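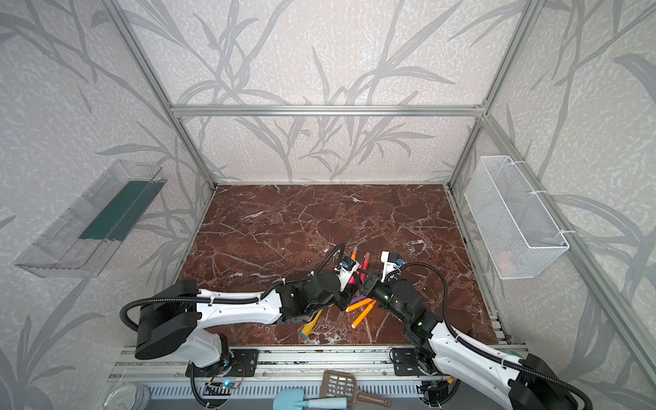
Kit de célula Buzatu para dos brazos: reseña tras un invierno de convivencia
20 de julio de 2018

Compré el kit de Buzatu en febrero, cuando todavía creía que «montaje en una tarde» era una unidad de tiempo. Llegó en dos cajas de Purlow, bien embaladas, con 36 tornillos de cabeza en T en una bolsita y un manual de montaje en el que todas las figuras llevan el número de la siguiente. Superado eso, la estructura sube bien. El perfil de aluminio viene cortado con precisión, las escuadras encajan y el bastidor quedó a escuadra a la segunda, cosa que no puedo decir de ninguna estantería de mi casa.

Los brazos van aparte. Los míos son dos Udik de segunda mano, atornillados al carril delantero con sus placas negras. Buzatu vende un juego de placas adaptadoras que cuesta lo que cuesta, y lo pagué después de perder una mañana intentando taladrar las mías. Consejo de quien ya lo hizo mal: presente las dos bases, apriete a mano, mueva los brazos hasta el centro de la mesa y apriete luego de verdad. Si fija primero uno y después el otro, las pinzas se encontrarán en un sitio que no es el que usted había pensado, y lo harán con cierta energía.

El cableado es donde el kit enseña las costuras. Los tubos corrugados vienen en una única longitud, pensada al parecer para un brazo que no se mueve. Hay que dejar un bucle amplio desde la base hasta la muñeca y comprobarlo con el brazo estirado, recogido y en esa postura rara que solo adopta cuando hay visita. Yo até el mío demasiado corto y a los 347 ciclos el conector de la cámara dijo basta. El recambio fue barato. Encontrar la avería, bastante menos.

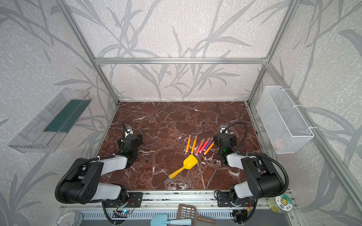 ¿Puede montarlo una persona sola?

Con paciencia se puede, salvo el tablero y el primer brazo, que piden otro par de manos. El resto es cuestión de llave Allen y de no apretar nada del todo hasta el final.

Sobre la calibración, el manual dedica una página a la teoría y dos líneas a lo que hay que hacer. Mi rutina es esta: llevo los dos brazos a reposo, los acerco despacio al centro, anoto la separación entre pinzas y repito desde el lado contrario. Si las dos medidas no coinciden, reviso los tornillos de las bases antes de tocar ningún parámetro. Nueve veces de cada diez era un tornillo. La décima era yo, que había apoyado el codo en el carril.

Como prueba de trabajo uso rotuladores de colores. Son baratos, ruedan, tienen tapa y castigan cualquier error de alineación con una franqueza admirable. También manchan, y de eso el fabricante no dice una palabra.

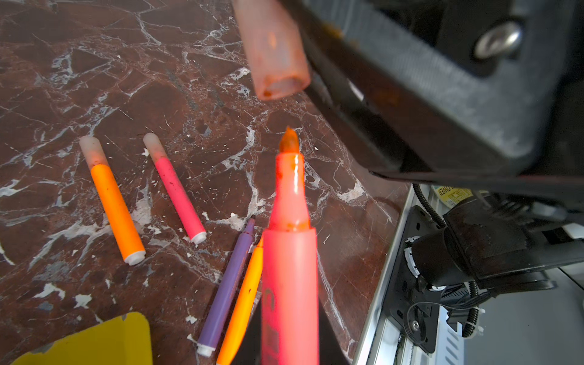
La tinta acaba en los dedos de la pinza, y de ahí pasa a todo lo demás. Buzatu recomienda un paño seco, que reparte el color de manera muy uniforme. Me funciona mejor el alcohol isopropílico con un bastoncillo, con la alimentación cortada y la pinza abierta, insistiendo en la cara interior de los dedos. De paso miro los tornillos, que se aflojan con las vibraciones. Una gota de fijador de roscas de resistencia media los calma. El fijador fuerte también, hasta el día en que haya que cambiar un dedo.

El mantenimiento que sigo es modesto. Cada 100 ciclos, limpieza de pinzas y vistazo a los tubos. Cada 200, apriete de bases y comprobación de las cámaras de muñeca, que tienen la costumbre de girar un pelo en su soporte y dejarle a uno dudando del software durante dos días. Una raya de pintura entre la carcasa y el soporte resuelve el misterio de un vistazo.

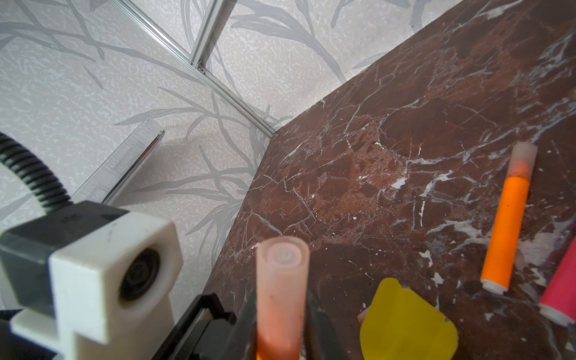

El soporte de cámara, por cierto, es la pieza que más ha mejorado. El de la primera versión cedía con solo mirarlo. El actual aguanta y permite desmontar la cámara sin soltar el tubo corrugado, detalle que agradecerá quien haya intentado lo contrario a las once de la noche.

El servicio técnico merece mención propia. Escribí a la oficina de Batamholm preguntando por el par de apriete de las placas y me contestaron en el día, muy amables, con el par de apriete de otro producto. A la segunda acertaron, y añadieron un plano que debería venir en la caja.

Lo mejor: el bastidor, las placas adaptadoras, el soporte nuevo de cámara.
Lo peor: el manual, los tubos de talla única, el precio de los recambios sueltos.

¿Lo volvería a comprar? Sí, y encargaría tubo corrugado de sobra en el mismo pedido. Cuatro estrellas de cinco. La quinta la guardo para cuando corrijan la numeración de las figuras.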